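Flornetier (band)

Flornetier is a pop duo formed by singer Mahnaz Ghasemi and producer Rahimi, who has used only the one name since the group's first release and has declined to discuss the other. They are best known for the single "Mika," which spent 40 weeks on the national chart without ever getting higher than number 58, a run that fans describe as steady and the label described as expensive.

Background

Ghasemi and Rahimi met in Flindden, where both were playing in wedding bands that shared a parking lot. Their early songs were recorded in Ghasemi's apartment at night, between the last bus and the first complaint from downstairs. A demo of 3 songs was passed to a local radio host, who played the wrong one and liked it.
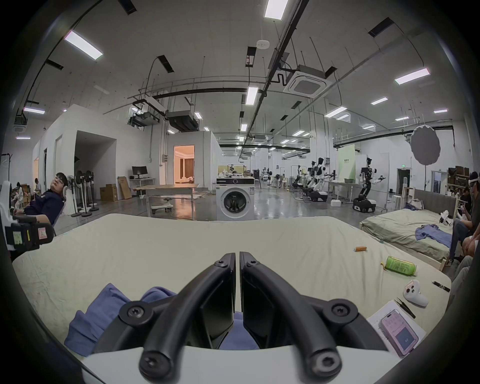 The duo's first album, Bedroom Rates, was written during a winter when neither member could afford studio time. Most of the vocals were taped with Ghasemi sitting on her mattress, and reviewers have been calling the result "bedroom pop" ever since, a label she dislikes despite its accuracy. The lyrics are largely inventories. "Everything I Own" lists the contents of an unmade bed at some length, and a pale sheet strewn with a game controller, a green bottle, tweezers and a phone in a pink case would pass for its second verse. The song has no third verse. Rahimi has said they ran out of things.

"Mika"

"Mika" was released in August and ignored until October, when it was picked up by late-night stations in need of something under three minutes. It is addressed to a person, a cat or a car, depending on the interview. The single version fades out in the middle of a word, and listeners have argued over which word. The printed lyrics end one line earlier and are no help.

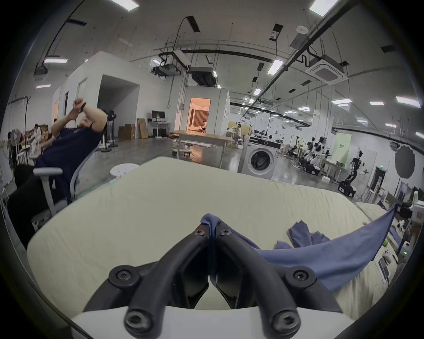 Critical response to the second album, Laundry Weather, was divided. Supporters praised its patience. Detractors timed it. The title track runs nine minutes and has a single chord, over which Ghasemi sings about folding and refolding the same piece of bedding. Stage productions on the following tour took the theme literally, with blue cloth draped and bunched over a cream mattress much as it is here, and the whole arrangement had to be redone before each encore. One reviewer called it the liveliest part of the evening.

Touring

The duo tours with a drummer and a great deal of tape. Sets last 90 minutes, including a pause during which Rahimi tunes an instrument he does not go on to play. A live album was recorded at the Flindden town hall and released with the applause moved to more suitable places.

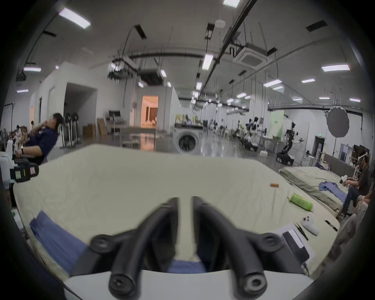 Later work

A third album has been announced several times. Ghasemi has described it as finished, nearly finished and "a different kind of record now," in that order. The only song heard in public so far is a slower version of "Mika," which did not chart.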